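**Progress report to the Grimmont Fund, December 28, 2025**
Kinship Caregiver Support, Salinas office
Prepared by Araceli Quezada

The grant pays for home visits, legal help with guardianship papers, and a monthly support group for grandparents and other relatives who are raising children outside the foster system.

We had 300 families enrolled at the end of November. Caseworkers made 1,284 home visits during the grant year. Visits fell behind in the summer, when we were short one caseworker, and picked up again after Severino Zabala was hired.

Guardianship filings are still slow. Leobardo Zavala reviews each packet before it goes to the court, and most delays come from missing birth certificates or a parent who can't be located. We now ask for the birth certificate at intake — families can still enroll without it, but we start the request that day.

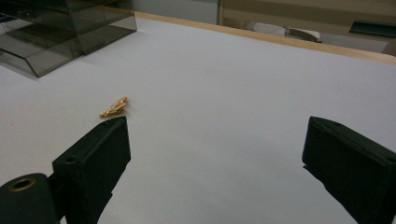

The support group meets in Spanish and English. Noemí Ledesma leads both sessions. Caregivers asked for an evening time, so the English group moved to 6 p.m. The Spanish group stayed in the morning. Attendance at the evening group has been steadier than it was before, though child care is a problem and we don't have money for it in this budget.

Two items are behind schedule:

- The respite care list. We planned on 10 approved sitters and have 4. Background checks are taking longer than expected.
- The school enrollment guide. The text is done. The Spanish translation is with Ruben Prins for a final read.

We are not asking for a budget change. Unspent travel money will go toward background check fees, as agreed in November.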